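2021년 7월 18일 일요일, 판결문 읽기 작업 노트

오늘 드디어 항소 절차 흐름표 초안을 끝까지 그렸다! 4월부터 붙들고 있던 Mamum 자료집의 첫 장인데, 1심 선고에서 상고심까지 한 장에 들어가니 속이 다 시원하다. 형사 쪽만 먼저 넣었고 민사는 뒤로 뺐다. 기한 계산 칸은 색을 따로 주었더니 훨씬 잘 읽힌다.

막혔던 곳은 재심과 상고의 구분. 지난번 판에서는 둘을 같은 줄에 두었는데, Kelell 쪽 검토 메모에 "확정 전과 확정 후를 섞지 말 것"이라고 적혀 있었다. 맞는 말이라 줄을 갈랐다. 가르고 나니 화살표가 11개에서 13개로 늘었지만 오히려 덜 복잡해 보인다. 신기하다.

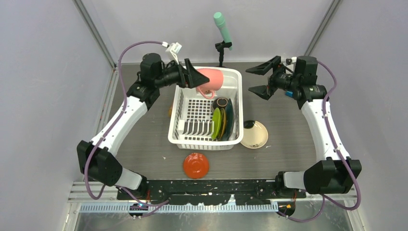

형이 확정된 뒤에도 상고할 수 있나?
상고는 확정 전의 판결에 대한 불복이고, 확정된 뒤에는 법이 정한 사유가 있을 때 재심을 청구하는 길이 따로 있다.

이 두 줄은 그대로 자료집 여백에 넣을 생각. 짧아서 좋다. 사면은 법원이 하는 일이 아니니까 흐름표 바깥에 점선 상자로 두었는데, 특별사면과 일반사면을 한 상자에 넣을지 2개로 나눌지는 아직 못 정했다. 일반사면은 국회 동의가 필요하다는 점 때문에 나누는 쪽으로 기운다.

용어 풀이도 거의 40개까지 왔다. '기각'과 '각하'를 나란히 놓고 예문을 붙인 게 제일 마음에 든다. 예문 쓰는 게 이렇게 재미있을 줄이야! '파기환송'은 예문이 너무 길어서 내일 다시 손볼 것. '원심'은 문맥에 따라 가리키는 판결이 달라지니 주석 하나 더.

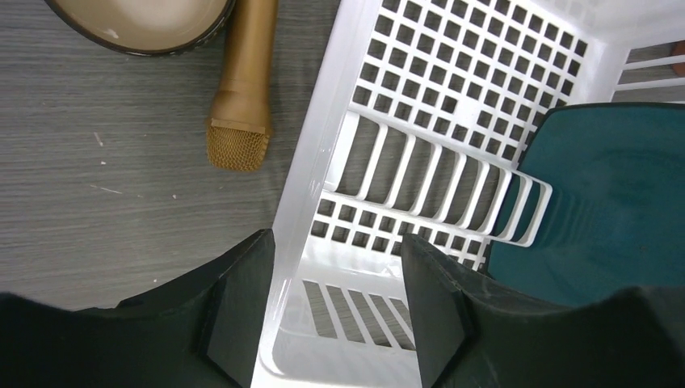
글·정리 | Lanamance 판결문 읽기 작업실

남은 일 메모. 양형 부분은 Xavier 폴더의 옛 원고를 가져다 쓰되 조문 번호는 전부 새로 대조한다. 작년 원고라 바뀐 조항이 있을 수 있음. 집행유예와 선고유예 비교표는 칸 너비가 안 맞아서 인쇄하면 글자가 밀린다. 글꼴을 줄이지 말고 문장을 줄여 볼 것.

읽기 순서도 바꿔 보고 싶다. 주문을 먼저 읽고 이유로 넘어가면 처음 보는 사람도 결론을 쥐고 시작할 수 있어서 한결 편하다. 다음 판에 꼭 반영! 항소이유서 견본은 아직 손 못 댐.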